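Folding Corner: the shirt pile, and what I do about it

I promised last month I'd get back to shirts, and then the towels took over (thank you for all the towel mail, by the way, I had no idea people felt so strongly about thirds). So, shirts. Specifically the woven kind with a collar, which in my house are the last things left in the basket every single time. T-shirts I can do half asleep. Socks, fine. But the button-ups get pushed to the bottom and sit there getting worse until somebody needs one for a dinner.

I used to think the answer was hangers. We have one closet on the upstairs hall, and I filled it so tight that pulling out one shirt brought along a neighbor on either side. When we moved to the place on Gavalwood I lost even that closet, and what I got in exchange was a dresser with deep drawers. So I learned to fold collared shirts properly, a little late in life, and I've now got opinions!

First one: get off the bed. I folded on the bed for years and I couldn't work out why everything came out lopsided. A mattress gives under your hands, and the quilt bunches up along with the shirt, and you end up smoothing the same wrinkle back and forth. A plain tabletop is so much better. Mine is the kitchen table with the fruit bowl moved to the counter. Wipe it down and let it dry before you start (I have put a white shirt down in jam, and I don't recommend it).

Second: spend your time on the spreading, before you do any folding at all. I lay the shirt out and give it one good shake from the shoulders, then let it land however it lands. It'll be a mess at first. The collar stands up in funny little peaks, one sleeve rolls itself under, the other one wanders off toward your belly. Leave the big flat part alone for a minute and go deal with those ends.

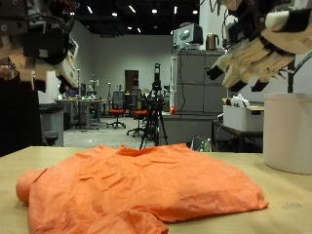
The sleeves are where I lose most of my time, so I go after them early. Reach in at the shoulder seam and run your hand down to the cuff, pulling lightly as you go. If the sleeve has bunched up into a lump, don't tug on the cuff. That only tightens the lump. Pick up the whole thing, let it hang for a second, and lay it back down. Then do the collar: pinch both points, lift an inch or so, and set it down flat. Short diagonal creases under the neck are nearly always the collar sitting crooked, and they go away by themselves once it's straight. I spent ages rubbing at those with the side of my hand like I was icing a cake.

Then buttons. The instructions that came with my Distero drawer dividers (which I like, mostly) say to do up every button before folding. I'm sorry, but no. I do the top one and then 2 more on the way down and the shirt holds together perfectly well. Face down, sleeves across the back, sides in to the middle, then up from the hem. I go up in halves for the deep drawer. For the shallow one I do thirds, and yes, I know, the towel people will be writing in again.

A word on fabric. Anything with a bit of weight to it, like a brushed cotton or an older linen that's been through the wash a hundred times, folds like a dream and stays put. Thin slippery shirts are going to slide around whatever you do, and those I still hang, on the 6 good hangers I kept from the old house. The bright ones I stand up at the front of the drawer, so on gray mornings I can find them without turning the light on. It cheers me up more than it should.

As for tools, you really don't need any. I did buy a folding board at the Mundstead flea market back in March, a hinged plastic thing, and used it for a couple of weeks. It makes very neat squares. It also takes up half the table and flaps loudly enough to scare the cat, so it now lives behind the washing machine. What I do use all the time is my old Vaněk clothes brush, which was my aunt's. A quick pass down the front before the last fold picks up the lint, and you're saved from finding it under the hall light on your way out the door.

How long does it take? I timed myself one evening, out of pure nosiness, and came in at about 80 seconds a shirt, with a good half of that going to the spreading out. I'm sure I could be quicker, but I've usually got the radio on and a cup of tea going, and I'd like to keep it that way.

Next time I'm doing fitted sheets. I have tried four methods so far and hated three of them, so if you've got one that works on a deep mattress, please send it in before the next issue goes out. Drawings are welcome, and the worse the drawing the more I enjoy it. And to the reader who asked whether you can fold a hooded sweatshirt so the hood doesn't make a hump: hood goes in first, flat against the back, before the sleeves.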